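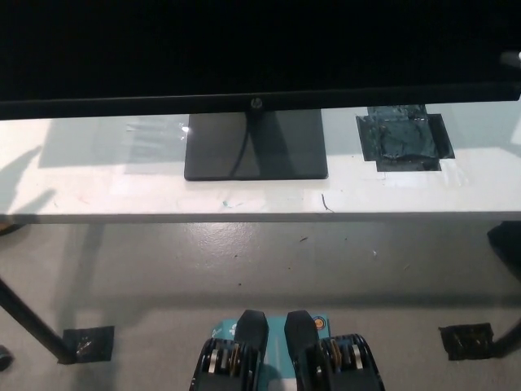

Gripper at the start position, facing the front edge of the test table.

Filed under: Guides > Bench Setup > Gripper Trials

Section 4. Comparing two grippers at the table

Use this section once the arm is mounted and the Noltari controller starts without errors. You will run the same set of moves with each gripper and record the results on the Grisside sheet. Run the parallel-jaw gripper first. Its results are the baseline for the Marino gripper.

4.1 Fix the table position

1. Set the table feet on the black tape squares on the floor. If a square has lifted or torn, replace it before you move the table.
2. Push down on each front corner. If the table rocks, adjust the feet.
3. Leave the monitor on its stand and turn the screen off. A lit screen changes the exposure of the head camera.
4. Keep the monitor cable close to the stand.

Note: The black tape patch to the right of the stand base is the reference mark for the head camera. Do not peel it up or add to it. If it has to be replaced, repeat the camera check in Section 3.

4.2 Check the gripper

1. With the power off, look at the linkages on both sides. Tighten any bolt that turns by hand.
2. Wipe the fingertip pads with a dry cloth.
3. Turn the power on and send the HOME command.
4. Open and close the fingers 16 times with nothing between them. Listen for clicking.
5. Bring the gripper to the start position. It should point straight at the table, in line with the stand base, with clear floor between the fingertips and the table edge.

CAUTION: Keep hands away from the linkages while the power is on. The plates can pinch even when the fingers move slowly.

4.3 Run the trial

1. Load the file table_reach and set the speed to 173.
2. Place the test block on the tabletop in front of the stand base.
3. Start the run. One run is 29 picks.
4. Write down each miss as it happens. Count a slip as a miss if the block touches the table before the release point.
5. When the run ends, send HOME and turn the power off.
6. Swap the gripper as shown in Section 2 and repeat from 4.2.

Note: The Marino gripper has longer fingers. Load its own offset file before you send HOME — the fingertips will hit the table edge on the first reach if you don't.

4.4 If the two runs don't match

Small differences are normal. If one gripper misses to the same side every time, check the table feet against the floor tape first, then the camera. Error 625 on the controller means the arm stopped short of its target. Clear it, send HOME, and start the run over. Do not continue a run from the middle.

Send finished sheets to Yaryna Kobzar. For offset files, ask Lukian Holovko.

Last updated: 06/03/2023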